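How I Replaced the Drain Hose on My Portable Air Conditioner

My portable AC started leaving a puddle by the bedroom door last summer, and I spent far too long blaming the cat's water bowl. The culprit was the drain hose. It had a split right at the cuff, where it bends hardest, and every time the pump kicked in a little water snuck out.

If yours is doing the same thing, you can fix it yourself in an evening. I did mine after dinner and was done by 9 p.m., and that includes a trip back to the garage for the right screwdriver (twice, if I'm telling the truth).

What you'll need

A new hose, 2 clamps, a Phillips screwdriver, an old towel and a shallow pan. I bought a Duvow hose from the hardware store in Baltura, and I liked it enough that I've since put one on my dehumidifier too. Get the corrugated kind if your hose has to go around a corner. Smooth tubing is cheaper but it kinks the minute you look away.
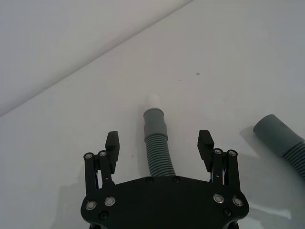

Measure the old hose before you throw it out! Lay it on the floor, pull it gently straight, and write the number down. Mine was 70 inches. I went and bought the same length, but if your unit sits farther from the drain than it used to, now's the time to go up a size.

Step one: drain the unit

Unplug it. Slide the pan under the drain port and pull the plug at the bottom. Let it run until it's down to a drip, then tip the unit toward you a little and you'll get another cupful. Put the towel down first - I always forget this part.

Step two: get the old hose off

Loosen the clamp all the way and slide it down the hose. Twist the cuff back and forth until it breaks loose, then pull straight out. Please don't yank sideways, those plastic ports snap. If it's stuck, wrap a rag soaked in warm water around it for a few minutes and try again.

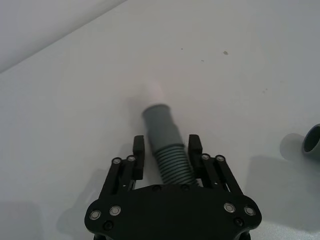 Gray corrugated hose is what I'd pick for this job.

Step three: clean the port

There will be slime. I use an old toothbrush and white vinegar, then wipe it dry. The new cuff grips a lot better on clean plastic.

Step four: fit the new one

Slide the clamp onto the hose before you push the hose on (ask me how I know). Push until the cuff bottoms out, bring the clamp up over it, and snug it down. Snug is plenty. I had a Weidemann clamp on the old hose and I'd cranked it so tight it had bitten into the plastic, so that split was probably my own doing.
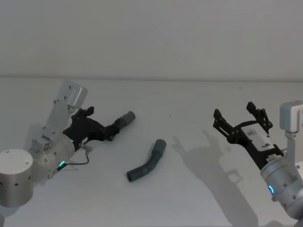 Run the hose downhill the whole way to the drain. Any dip will hold water, and standing water gets smelly fast. Mine goes along the baseboard and drops into the laundry sink, with a clip to hold it so it can't flop out.

Plug the unit back in, run it for an hour, and feel around the cuff with a dry paper towel. If the towel comes away damp, give the clamp another quarter turn and check again before bed.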